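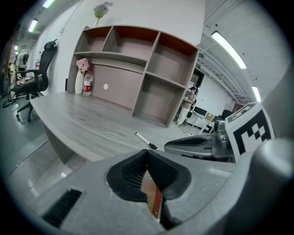 Gripper over the gray desk, marker pen close by

gleice_b
So that's our handheld gripper on desk duty. I have to put in a budget request by February and I'm stuck. Do I ask for 2 more of these, or one better unit from Delow? Picking up pens and putting them back is most of what we do, and I've got 1000 pickups to get through. What would you buy?

saengthong
Two more, easy! One goes down and you've still got people working. We ran on a single unit last spring and lost a whole week waiting on a part.

hgjeon
Gonna disagree. More grippers means more pads, more marker cards, more calibrating every morning. Our pads cost 292 for a set and I swear I'm always ordering them. Get one good one and put the rest into spares.

saengthong
292?? Who are you buying from? Bradham charges way less than that.

hgjeon
Bradham, lol. That was with shipping.

gleice_b
Ok, spares weren't even on my sheet, oops. How long do your pads last?

hgjeon
30 days if people are gentle. Mine aren't.

gleice_b
Leaning toward one more like this plus two pad sets. Asking Flemero for a quote tonight.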